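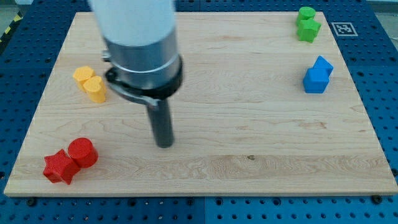
The Clerar by-election was a parliamentary by-election held in the constituency of Clerar following the resignation of its sitting member, Iestyn Edwards. Polling took place on November 15, 2008. The seat was won by Ratree Ratanaporn of the Civic Union, who defeated the candidate of the governing National Reform Party, Danjuma Babalola, by 100 votes after a recount.

Background

Clerar was created as a constituency when the former two-member seat of Idero was divided. It covered the town of Clerar, the port district of Ogbonna and a group of farming parishes to the north. The National Reform Party had held it without interruption from its creation, usually with a comfortable majority.

Edwards had represented the seat for 11 years and served as Minister for Ports. In February he gave an after-dinner speech to a shipping association in which he described the residents of Ogbonna as "people who would complain if the sea were too wet". A recording was passed to a local newspaper. Edwards at first said that the words had been taken out of context, but the full text, published the following week, contained further comments about the district's schools. He left the ministry shortly afterwards and gave up his seat in the autumn.

Candidates

Four candidates were nominated. Babalola, a solicitor and former councillor, was selected by the National Reform Party over the objections of its Ogbonna branch, which had wanted a candidate from the district. Ratanaporn had contested the seat at the previous general election and finished second. Melaniia Skoryk stood for the Green Alliance. Ebuka Nnaji, a retired harbour pilot, stood as an independent and was nominated by residents of Ogbonna.

Campaign

The campaign was dominated by the proposed closure of the Kovetti ferry, which linked Ogbonna with the southern bank of the estuary. Ratanaporn and Nnaji both opposed the closure. Babalola supported a review of the service and declined to commit himself to its outcome. His position was made more difficult when the Minister for Transport, visiting Clerar in his support, twice referred to the constituency by the name of a neighbouring one.

A public debate at Clerar Town Hall was attended by three of the candidates. Babalola withdrew on the day, citing a prior engagement.

Result

Turnout was roughly 40 per cent, a marked fall from the general election. The first count gave Ratanaporn a narrow lead and Babalola's agent requested a recount, which confirmed the result. Nnaji came third, with most of his support in Ogbonna. Skoryk lost her deposit.

Aftermath

The government postponed its decision on the Kovetti ferry and later renewed the operator's licence. Ratanaporn held the seat at the next general election with an increased majority. Edwards did not return to national politics.

See also

Idero (constituency)
Kovetti ferry dispute
List of parliamentary by-elections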